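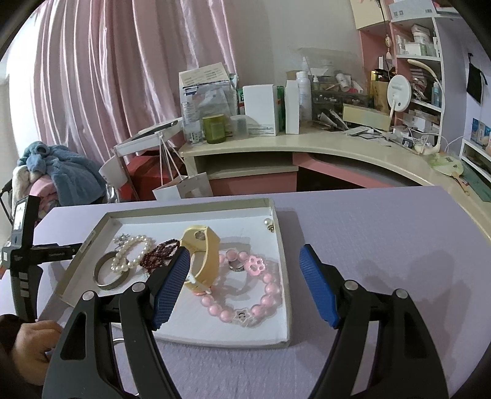 So the jewelry drawer finally got me. I went in for one earring last Saturday-type morning (you know the kind, coffee going cold, nowhere to be until noon) and came out with a fistful of tangled bracelets and a scratch on my thumb. The earring was not in my fist. I put everything in a shallow white cardboard tray, carried it over to the lavender table, and decided I was going to deal with it once and for all.

I should say up front that I don't own anything fancy. If you're here for gemstone talk you'll be let down. My jewelry is what I'd call sentimental-slash-accidental. Some of it was bought, some of it was handed to me at the end of a family visit with a "you might as well have this," and a few pieces I really couldn't tell you how I got them. But I wear it! Or I want to wear it, and I don't, and the reason I don't is that I can't ever find the thing I want at 7:40 in the morning with one shoe on.

The old system was a drawer. Before that it was a bowl. Before the bowl it was the edge of the bathroom sink in the Pillstead apartment, which is how I lost a ring I still think about, so the bowl was a real step up at the time.

I started with the bracelets, mostly for the reason that there are more of them than anything else and they'd wrapped themselves around each other. The dark red one is the worst offender. It's multiple strands of tiny garnet-colored beads, and every strand goes looking for something to grab. I love it to bits, it goes with my gray sweater like they were made for each other, but it cannot be stored with company. It took me most of a podcast to get it off the pearls.

The pearl bracelet came out fine, thank goodness. It has a little silver clasp that looks almost like a brooch, and that clasp is the whole reason I bought it. I found it at a church sale for 8 dollars and the lady wrapped it in a page of the local paper. Are the pearls real? I've done the thing where you rub them on your teeth and I came away none the wiser. They look nice with a black dress and that's as far as my research goes. What I did learn (from my aunt, years ago, who had opinions on this) is that you wipe pearls with a soft cloth after you wear them and you don't spray perfume anywhere near them. I follow the second rule. I'm going to try harder with the first.

Then the silver bangle. I went through a phase of wearing it every single day, typing in it, cooking in it, banging it on every countertop in the house. I used to leave it off for bed and then panic in the morning that it was gone. These days I wear it maybe twice a month. It gets a quick rub with a polishing cloth and goes back in rotation, and I'm telling myself that seeing it in the tray every day will help with that.

The big question was the pink one. It's big glossy pink beads with a paw charm on it and a clear flower charm on the other side, and it's the kind of thing an eight-year-old would pick out, and I picked it out as a grown adult with a mortgage application in my bag. I had it in the "maybe give away" pile for, oh, four minutes. Then I put it on to see, and wore it while I did the rest of the sorting, and that was the end of that conversation. It's cheerful! It clicks when you move. It stays.

The watch with the yellow band is a different story. I adore that yellow. I bought it one gloomy February when I needed something in my life to be yellow, and it did the job. The trouble is I got out of the habit of a watch when the first battery died, and then putting in a new battery became one of those errands that sits on the list until the list itself gets lost. There's a repair counter called Kalniņš a few doors down from where I get my hair cut, and every time I walk past it I think, oh, the watch, and the watch is at home. So it's going in my purse tonight. I'm writing it here so I'm accountable to somebody.

Which brings me to rings and earrings, also known as the small stuff, also known as where it all goes wrong.

There's one silver ring I wear regularly and it was at the very bottom of the drawer, naturally. Rings are easy to keep if you have one place for them and very easy to lose if you have two. I had five. There was a dish by the kitchen sink, a dish by the bed, a coat pocket, the drawer, and the car cup holder. I've gone down to the tray and the kitchen dish, and the kitchen dish is on probation.

And the pearl stud. One. I have one pearl stud. It's the one I was hunting for in the first place, and it showed up once I tipped the drawer out completely, and its partner did not. I've checked the obvious places. I've checked the vacuum, which was a low moment. I'm giving it until the end of the month and then I'm going to accept that I'm a person who owns a single pearl stud, and maybe I'll wear it with a mismatched one on the other side and act like it was planned.

Okay, the tray. A few people have told me over the years that I should buy a proper jewelry box, and I have looked. I've looked a lot. I had one from Vurby in my cart for weeks, a tiered thing with velvety rolls for the rings and a mirror in the lid, and it was 99 dollars, and every time I went to pay I thought about how I'd just close the lid and forget what was in it. That's my whole problem with boxes. If there's a lid, it's gone. I need to be able to look down and see what I have, all at once, like a plate of cookies.

The cardboard tray cost me nothing and it has raised edges so nothing rolls off, and that's really all I was asking for. It's shallow enough that things can't pile up much. If I put something on top of something else I can see I've done it. I did think about covering it in fabric and then I remembered who I am and how many half-covered things are in my closet, so it's staying plain for now.

A couple of things I tried that did not work, in case it saves you an afternoon:

Hooks on the wall. Looked great for a week. Then I brushed past in a cardigan and took half of it with me.

Egg cartons. People swear by these and I get it, but a bangle doesn't fit in an egg cup and then you've got an egg carton plus a pile of bangles.

Little zip bags, one per piece. Tidy, yes, and no tangling at all, and great if you're traveling. At home I opened exactly none of them. I'd look at the stack of bags and wear nothing.

The desk behind me is a whole other post, by the way, and I'm aware of it. It's the cream one with the pink front that curves around the room, and I do love it, but a curved desk is basically an invitation to put things down all the way around. At the moment there's a mirror lamp and a desk lamp and bottles and boxes and a tray of papers I keep moving from one spot to another. The clear drawer organizer is the one part I'm proud of. I got that from Nisance and it's been great for small bits, and you might ask why the earrings don't live in it, and that is a fair question, and the answer is that the drawers filled up with other small bits before I got there. The shelves above are packed too. Boxes, bottles, toiletries, the works. I can hear my mother breathing in through her nose.

But one thing at a time. I've tried the big weekend overhaul where you pull everything out of everything, and I end up sleeping next to a mountain of stuff and shoving it all back in the next night. Doing one small category works so much better for me. Jewelry took nearly 12 songs' worth of playlist once the podcast ran out – plus the snack break – and then I was done and I could make lunch like a normal human.

The new rule, and I'm keeping it to one rule, is that whatever I wear goes back in the tray before I brush my teeth. The red beads get their own side, away from the pearls. I've kept it up for nine nights so far with one slip, when I fell asleep on the couch in the pink bracelet and woke up with bead prints all up my arm.

If you've got a trick for garnet-type beads on thin strands, please put it in the comments. Somebody must have cracked it. I've seen the suggestion of threading them through a drinking straw and fastening the clasp, and I can see how that works for one strand but mine has several and I only have the paper kind of straws, which go soft if you so much as look at them.

And if you've ever found a lost earring more than a month later, tell me where it was. I'm going to go check the coat pockets again.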